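Choir minutes, March, written up by me (Hye-jin) as usual, so blame me for the spelling.

We started at 7 and went straight to the spring concert. Maxine wants the Velletti piece first, I want it last, and we voted - last it is! Sheet music for 26 singers comes to $1,493, which made everyone gulp a bit. Ga-eun will ask Cimberg about renting the scores (she thinks they do that now).

Altos are still 2 short. I-seul is bringing a friend to the next rehearsal, hooray.

Black folders again, please, and no clips.

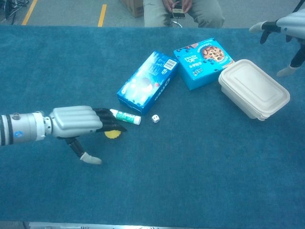
Ha-neul asked for it to be added that she voted for the Velletti first and would still like it sung before the break.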